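# An evening of film and talk at the Haverford: *Letters to Griria*

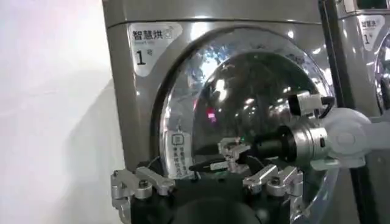

*Photo: Yu-ting Chu*

Those of you who came along to our November screening will remember how late we all stayed afterwards, with the lights up and half the audience still in their coats, talking across the rows to people they had never met before. I have been hoping ever since that we might manage another evening like it, and I am so pleased to be able to tell you that we have one. On 13 May 2026 the Haverford will be showing *Letters to Griria*, a documentary about merchant seamen's families and the post that went back and forth between them, and the director, Yu-ting Chu, will be with us for a conversation and questions once the film is over.

I should say a little about the film first, as it hasn't had a wide release and you may not have come across it. Griria was a cargo ship, and a fairly ordinary one by all accounts, which carried grain and machine parts and whatever else needed carrying. Her crews were away for months at a stretch. What makes her unusual is that one of her radio officers, a tidy-minded man who seems never to have thrown away a piece of paper in his life, kept every letter he was sent, and then persuaded a good many of his shipmates to leave theirs with him as well when they moved on to other ships. There are 900 letters in the collection altogether. They sat in tea chests in his daughter's spare room for years, and she very nearly took them to the tip when she moved house.

Yu-ting first heard about them from a cousin, and went to see the daughter expecting to stay for an hour. She stayed the weekend. The film grew out of that visit, slowly, over 6 years, as she tracked down the people who had written the letters, or more often their children, and asked whether they would be willing to read them aloud. Some said no, and the film is very respectful about that. Many said yes. A few of them hadn't known that the letters existed at all and are reading their mother's handwriting for the first time, with their glasses pushed up and the page held close. I don't mind admitting that I had to stop it and make a pot of tea when I watched it at home.

Please don't think it is all sadness, though! A good half of the letters are about nothing very much. There is a long-running argument about a hedge. There is a boy who writes to his father every fortnight to report on his football boots, and who turns up in the film as a retired bus inspector, still with strong views about boots. There is one wife who plainly found her husband's absence rather restful and says so, in the kindest possible way, at the foot of every page. The music is by a small group called Elance, mostly piano and clarinet, and it stays out of the way nicely.

After the film we will have a short break and then Yu-ting will be joined on stage by two of the readers, who have become friends in the course of it all and are, I'm told, very good company. They will talk about how it felt to be asked, and about what happens to family letters now that so few of us write them. Then it will be over to you. If you would like to send a question in beforehand, that is very welcome, particularly if you are shy of the microphone (I am, and I've been doing these evenings for years).

We would also like to try something a little different in the foyer. If you have a letter, a postcard or a telegram from someone who worked away from home, whether at sea or on the oil rigs or in the forces or on the lorries, do bring it with you. There will be a table where it can be scanned while you wait, and you will take the original home with you the same evening. The scans will go into a small display which we hope to put up on the stairs later in the year. You needn't know who everyone in it was or what the jokes meant. A line or two about where it came from is plenty.

**The practical things**

Doors open at 6 and the café will be serving soup, rolls and a cake or two until the film begins. The main hall seats 275, and while we have never yet turned anyone away from a documentary, the November evening came close, so I would book if I were you. Tickets can be had from the box office in person or over the telephone. Members come in free and may bring 2 guests each at the reduced price — just mention it when you book, as the till doesn't always know.

The film has subtitles throughout, and the hearing loop has been repaired and tested since the last time several of you wrote to me about it. (Thank you for writing. You were quite right.) There is level access from the Jadel Street side, and a few spaces close to the door for anyone who can't manage the walk from the main car park. Let the box office know and one will be kept for you. The film runs without an interval, so the seats near the aisle tend to be popular, and they can be reserved as well.

If you can't be with us on the night, the conversation will be recorded, although the film itself won't be, and the sound recording will be lent out from the members' shelf in the usual way. Letters for scanning can be left at the box office in a named envelope up to the day before.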